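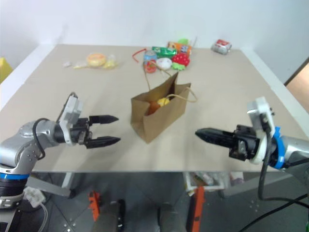
How often do the gripper fingers on a two-arm bench cell need re-zeroing? On ours, every 30 hours of powered time, and again after any finger swap.

Robotics > Bench cells > Upkeep

Latest Threads Parts Archive Log in

1/ Upkeep notes for the two-arm cell, Kiniveo grippers, packing task. Posting these in the order I do them. Counter read 3,711 cycles at the start of this round.

2/ Power down both arms first, then the gripper supply. I used to leave the gripper supply on. A finger closed on my hex key and bent the encoder bracket.

3/ Cables next. The left arm has its cable looped over the forearm and run along the outside to the wrist. The right one hangs from the camera mount and droops past the table edge. Different slack, so they get checked differently.

4/ Left: rotate the wrist by hand through full travel and watch the loop. If it pulls flat at either end, feed in more from the elbow side. Mine was short by a finger's width after the last bracket change.

5/ Right: lower the arm to its bottom reach and see where the slack goes. Check the jacket where it can rub on the table edge. Light scuffing, no cuts. I turned the cable a quarter turn in its clamp and marked the date on tape, 18th March.

6/ Finger zero. Close fully, read the position, write the offset. Open fully, read again. Left was off by 8 counts closed and fine open, so I put it down to pad wear and left the linkage alone.

7/ Pads on the left gripper replaced. Clean the old adhesive with alcohol, wait, press the new pad on with the finger off the gripper. Pressing it on in place loads the rail sideways.

8/ Camera mounts. Both stand up from the wrist, so they catch anything the arm backs into. Snug the screws in a cross pattern and don't chase the last bit of torque. The mounts are the white ones on this cell and the inserts pull out.

9/ After touching a mount, redo hand-eye calibration for that side only. I use the Vistix routine with 8 poses. More poses made no difference I could measure. Fewer did.

10/ Test load is a kraft paper bag with a twisted handle, toy food and snack packs on the table behind it. Paper is a decent check on finger zero. If the offset is wrong, the rim creases on one side before the grip registers.

11/ Clear plastic wrap is the worse test. The bun in wrap gives the depth camera trouble and the silver wrapper is no better. I keep both in the set and log them on their own line so they don't drag the other numbers around.

12/ Floor side. The left power adapter sits on the floor by the arm base. Check the plug is seated. The right arm's cables run across the floor to the base and need to stay out of the walking path. Still to do: a proper cover strip. Brasport has one in the right width, on order.

13/ Base bolts last, with the arms folded. Paint a line across head and plate, then next time it's a glance. All lines intact this round.

14/ Open item: faint tick in the right wrist at low speed. Present with the gripper off, so it's in the joint. Logging it until September, then it gets opened up.

Comments (3)

torque_stripe: Which pad adhesive? Ours creeps once the room warms up.

cellblock9: Same tick on our right arm. Regreasing didn't change it. The bearing did.

mlk_bench: Does the 30 hours include idle with the brakes on?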